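3.2 What people call a snack

I went into this part of the diary study thinking the word "snack" would be the easy one. Boy, was I wrong!

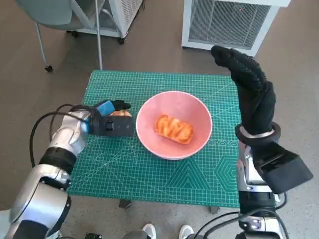
Figure 4. Single item in a pink bowl, on a gridded mat.

We had 312 diaries from Elow and Uddin, and I read every one (my eyes still hurt). In Elow folks mostly went by the clock, so anything eaten after four and before supper was a snack, even a full plate of rice. In Uddin it was more about sitting down. If you stood at the counter, it didn't count as a meal, and a few people didn't write it down at all until we called them in April. Morais had warned me about that, and I should've listened. We ended up with about 1200 entries I'd call unclear, and I coded those twice, a week apart, before moving on to the portion sizes in 3.3.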